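Alumnado de Valcárcel enseña a un brazo robótico a hacer la compra

El club de robótica del instituto Valcárcel presenta Hotetti, un proyecto de manipulación de envases cotidianos que competirá en la final del certamen escolar Pusdale

Valcárcel, enero. Coger una lata parece fácil hasta que hay que explicárselo a una máquina. A eso se dedica desde principios de curso el club de robótica del instituto Valcárcel, que esta semana ha presentado Hotetti, su proyecto para la categoría de manipulación de objetos del certamen escolar Pusdale. El equipo lo forman 13 estudiantes de tercero y cuarto de ESO y de primero de Bachillerato, ¡y para la mayoría es su primera competición!

El reto de este año consiste en sacar productos de una bolsa de la compra, dejarlos sobre una mesa y volver a guardarlos. Las bases no fijan una lista de productos, así que cada centro elige los suyos, y el club ha querido ponérselo difícil: envases blandos, rígidos, transparentes y opacos, casi todos muy juntos y tapándose unos a otros. El brazo tiene que decidir cuál coge primero, por dónde lo agarra y con cuánta fuerza.
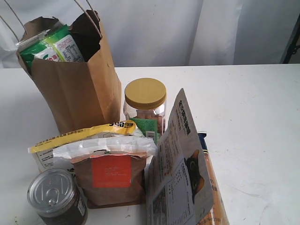
La mesa de prácticas de Hotetti, con la bolsa de papel y varios de los envases elegidos por el equipo.

Para entrenar el sistema, los estudiantes manejan a mano el brazo y graban cada intento, salga bien o salga mal. Llevan ya más de 4,000 grabaciones, hechas por parejas en las tardes del taller y revisadas después una a una. Las que tienen algún fallo de sincronización se apartan; tras el último repaso han quedado 3,943 listas para el entrenamiento, y el equipo está contentísimo con la cifra (y con la paciencia que ha desarrollado por el camino).

Los envases flexibles son los que más conversación generan en el taller. Una bolsa de aperitivo cambia de forma cada vez que se toca, y el mismo paquete puede estar de pie dentro de la bolsa de papel en un intento y tumbado delante del bote de tapa amarilla en el siguiente. El club ha dedicado sesiones enteras a ese único problema, con discusiones muy animadas sobre si conviene pinzar por el borde o abrazar el paquete por el centro. De momento se mantienen las dos estrategias y el programa elige según la postura del envase.

También han dado mucho juego las etiquetas. El grupo de visión quería saber si los textos en caracteres chinos, los códigos de barras o el dibujo de un gato impreso en uno de los paquetes ayudan a reconocer cada producto cuando solo asoma una parte. El trabajo ha servido además para practicar estadística en clase de Matemáticas, donde se han comparado los aciertos con los envases a la vista y con los envases medio ocultos.
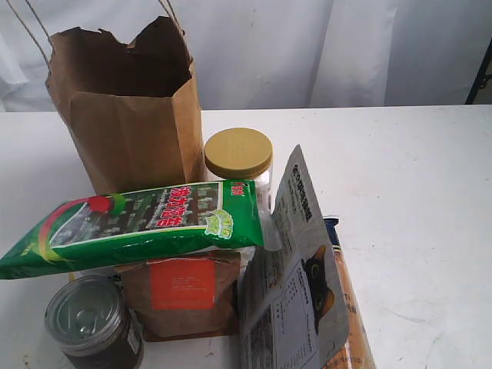 Un taller abierto a todo el instituto

El club se reúne después de las clases en el aula de Tecnología y está dividido en 4 grupos: mecánica, programación, visión y documentación. Los grupos rotan cada mes, de modo que quien empieza apretando tornillos acaba también escribiendo código y redactando el cuaderno de ingeniería que exige el certamen. No se piden conocimientos previos.

La empresa Skaltell colabora con el proyecto mediante el préstamo de material y dos visitas de su personal técnico, que ha resuelto dudas sobre calibración y seguridad. El diseño y el código son obra íntegra del alumnado.

Próximas citas

Antes de la final, el club hará una demostración en el salón de actos del instituto, a las 17:30, con entrada libre para familias y centros de la zona. Quien lo desee podrá manejar el brazo unos minutos y probar a sacar un envase de la bolsa.

Los centros interesados en consultar el cuaderno de ingeniería o en visitar el taller pueden solicitarlo en la secretaría del instituto Valcárcel, indicando «Hotetti» en el asunto.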